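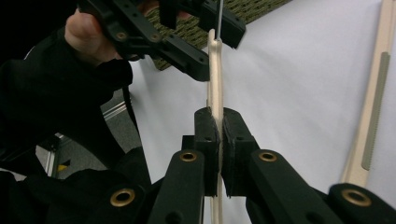 Revision two of our demonstration rules for two-handed work went into use in May. It is four pages. Revision one was eleven and had a section on badge colors. Mark Anthony Castillo did most of the cutting, and I rewrote what was left.

The rules cover hand-held grippers only. Fixed arms come under the cell safety sheet, which I did not touch. Some notes on the parts that drew comments.

Rule 3, transfers. When an object passes from one gripper to the other, both must hold it before either lets go. No tossing, no setting down between hands unless the task card says so. The task card for Lever, our handover task set, now names the grip point for each hand. On long objects the two points must be far enough apart that the finger linkages cannot touch. We argued over giving a minimum distance and left it out. It depends on the object, and a number in a rule gets followed even where it makes no sense.

Rule 4, sleeves and straps. Cuffs stay behind the handle. A strap may hang, but it may not pass between the fingers at any point in the recording. Dark sleeves are allowed. Revision one banned them on the theory that they blend with black linkages, and we could not find one rejected take where that was the cause.

Rule 6, containers. A container is part of the task and gets the same checks as the objects. It has to be on the task card, and it stays where it was placed unless moving it is the task. Openwork containers are the hard case. A fine pattern such as the diamond and zigzag mesh of the green basket smears into streaks when the gripper moves quickly, and pale items lying inside go with it, while the fingers stay fairly sharp. The rule therefore asks for a pause with the fingers on either side of the items before closing. Castillo wanted the pause timed. I wanted it judged by the operator. The text says "a clear stop," and the reviewer decides.
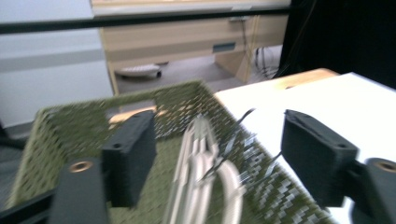 Rule 7, review. Of the 3879 takes reviewed under revision one, 1650 came back with a comment, and 1024 of those comments concerned speed near a container. That is the whole case for the pause. Kalogeropoulos, the review tool we use, now has a separate code for it, so the next count should be easier to pull.

Rule 9, thin and flexible items. Wire is the one that keeps coming up. A loose wire can arch up out of a basket over and around the other items in it, and the black one arching over the pale bundle toward the right-hand finger is typical. Black wire near a black finger is hard to follow at speed. The operator must either include the wire in the grasp or stay clear of it, and the card has to say which. Brushing past it is a reject.

Rule 10, background. Desks, cables and floor clutter may stay in view if they are outside the work surface. Oltell asked for bare walls in their copy of the rules. Esteck did not. We kept the looser version.

Still open: whether Rule 3 should apply when the second hand only steadies the object. As written it does, and I think that is too strict. Comments on that go to Castillo – he has the draft for revision three.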